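Ticket 989: Utensil holder tips over when loaded
Opened by: Yesenia Robles
Assigned to: Hatem Shehata
Category: Kitchen / tableware

Reported Tuesday. Holder falls toward the sink when all chopsticks are in it. Translucent plastic, slatted front, rim wider than base. Moved it to the table to rule out the counter slope.

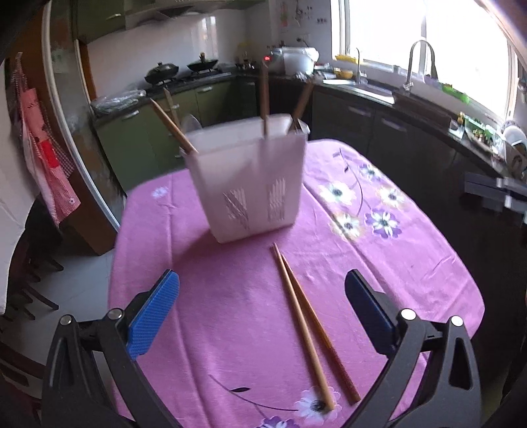

Update, 2:40 p.m.
Four in the holder, two left out on the cloth. Fold lines in the tablecloth are raised, so retest on bare wood. Spread the thick ends between corners. Replacement base requested from Deleck, part 538.

Status: pending part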